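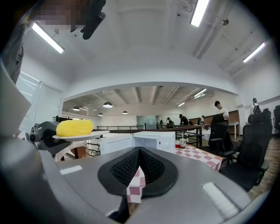 Photo: Fodesley open day, upstairs kitchen area

I went to the open day at Fodesley on the weekend. I signed up in April and then forgot, so the reminder email was a surprise. It's the old wool store past the roundabout, and parking is out the back through the second gate. The front gate is locked even though the sign says to use it.

Fodesley is a shared building with a few small companies in it. The one I wanted to see was Gebremichael, who are teaching robot arms to do kitchen jobs. They're upstairs, where there's a railing and you can look down into the main room with the big dome lights. They've put in a microwave and a table with a pink and white checked cloth, and that's where the demonstrations were held.

Most of the session was about the hand-held gripper. You hold it yourself and do the job with it, and the recordings are used later to train the arm. The fingertips are two black pads with a fine mesh texture, set at an angle to each other so they make a V. There was a bright yellow thing on a white plate to practise on. I took it for a cob of corn, but from where I was standing it could have been a sponge, and I forgot to ask.

We got 6 minutes each. The gripper is bulkier than I expected and you can't see much past the housing, so you have to learn to look through the gap between the pads. My first few goes I pushed the plate along instead of picking anything up. The woman running it said everyone does that and the trick is to come in lower. I came in lower and it was better. My wrist was sore that night, but I've had trouble with that wrist since I painted the fence.

They said they have 4,000 recordings so far and want a lot more before they're happy with it. A man in our group asked whether the bad ones get thrown out. They keep some of them, apparently, but I didn't follow the explanation.

After that we were taken down to see Forkelik, which is their software for going back through the recordings. It was a person at a desk scrubbing through clips and marking where each grasp starts and ends. I liked this part more than I thought I would. You could see how differently people pick up the same cup. There's a cheaper gripper kit planned for schools at $499, without the software, and no date for it yet.

I'd have liked to see the arm itself do more. It ran for one short demonstration at the end, moving cups from one side of a bench to the other, and it was slow. Four cups took long enough that people started chatting. It didn't drop any.

Practical things if you're thinking of the next one. It's free but you have to book. Wear closed shoes, they do check. The lift wasn't going, so it's the stairs. There's a cafe across the road called Fotness that does a decent toasted sandwich, but the kitchen closes at 2 and I only just made it.

Posted Aug 12, 2025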